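Notes on the sample bench, second winter

Last updated: December

The second pair of arms went live at Sorcombe last month, and I have been asked by people at other sites what changed. Most of the questions are about cycle time. Cycle time is the least interesting part, so I will deal with it first.

A tray of 50 small bottles used to take one person 17 minutes to sort and stage. The arms take longer. They also run through lunch and after six, so the daily total went up even though the speed went down. Management at Hulunero, who own us, look at the daily total.

The work itself is dull to describe. A bottle is picked up, turned so the label can be read, and put down in a slot. Two arms share a table because some bottles have to be handed over to get the label facing the right way. We argued for a while about whether one arm and a turntable would do the same job for less money. It probably would. The turntable was ruled out for reasons of floor space, and I have stopped bringing it up.

What changed for the people is harder to put in a table.

Geetha Gounder ran the bench by hand for six years. Her job title is the same and her pay band went up one step. She now spends the morning writing down failures: dropped, pinched, missed, placed outside the slot. The first log had 381 entries, and she rewrote the categories twice before they were any use. She had strong opinions on the difference between "missed" and "pushed," and she was right, as the two have separate causes. A miss is usually a bad estimate of depth. A push means one finger made contact early and moved the bottle before the other one closed.

Anselmo Damasceno moved to the night shift to cover resets. He asked for it, and the shift premium is decent, but he works alone for most of it and has said he doesn't like that. We have not solved this. A second person at night would cancel the saving, and that is the whole of the argument against it. 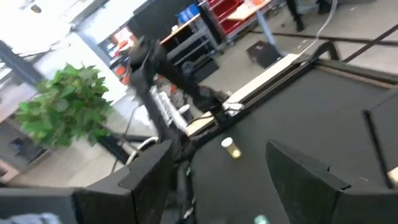

Fingers are the part I would do differently. The flat ones we run now are fine on a straight cylinder and poor on anything with a shoulder or a taper. Rosaire Thibodeau has cut 2 alternative sets, one with a shallow V and one with a soft pad. The V holds better and is slower to line up. The pad wears. Neither has gone into regular use yet.

Cables are the other recurring problem. Every fault in the first week was a connector working itself out as the arm swung back, and we now check each plug at shift change - a two-minute job that belongs to no one's job description, so Geetha does it.

I am still collecting her logs for the spring review. If you run a similar bench and keep failure counts by type, I would like to compare categories, particularly for handovers between arms.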